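Student work > Year 2 projects > Local Studies > Does the Jiltcombe repair scheme cut waste?

Does the Jiltcombe repair scheme cut waste?

1. Why I chose this

The Jiltcombe repair scheme says on its leaflet that it "keeps hundreds of items out of the bin". I wanted to know where that came from. I had used the scheme once myself, for a kettle, and the kettle went in the bin a month later, so I didn't start out as a believer.

The scheme runs from the old chapel hall on Rulter Street. People bring broken things, someone looks at them, and a slip is filled in. The slips are kept in box files and I was allowed to read them in June.

2. What the leaflet claims

The leaflet gives a total of 1743 items "saved". When I asked how this was worked out I was told it was every slip since the scheme opened. A slip is written when an item comes in at the door. It says what the thing is and what is wrong with it. Whether it was mended goes in a box at the bottom, and that box is very often blank.

So the total is a count of visits. A toaster that came in twice is in there twice, and so is a radio that went home in the same state it arrived in. I think most people reading "saved" would take it to mean something else.

3. What I did

I took 48 slips from the most recent box file and rang or wrote to the owners who had ticked to say they could be contacted. I asked three things: was it mended, do you still use it, and would you have thrown it away otherwise.

The last question turned out to be the weak one. Several owners said they would have kept the item in a cupboard. One said she would have taken it to the shop in Geltholm where she bought it. If that is true then the scheme took work from a shop and the bin never came into it. I don't see how anyone could prove it either way, and the leaflet doesn't try.

4. What people bring

Lamps and kettles come up again and again in the slips. Clothes are fewer than I expected. Phones are mostly turned away, as the scheme has no parts for them, but a slip is still written and still goes in the total. My tutor said to look at the Sutanto study, which covers a similar scheme and treats phones separately. It found people replace a phone long before it stops working. If so, offering to mend them wouldn't change much, and a case that protects the phone may not either.

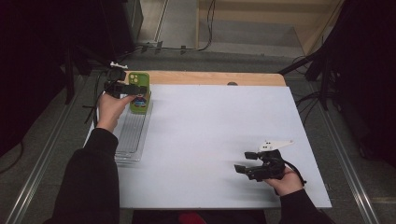 Fig. 2. Phone case, green, with sticker.

5. Problems with my own work

My sample was small and I only reached people who were willing to be reached. Those are probably the ones who were pleased. 4 of the owners couldn't remember which item I meant. I also wrote the questions before reading the slips properly, and would change the order if I did it again.

6. Findings

I can't say the scheme cuts waste and I can't say it doesn't. The figure on the leaflet should be changed to "items brought in". The outcome box should be filled in before the owner leaves, with a second call later on to see if the mend has lasted. Until then I would not quote the total in anything.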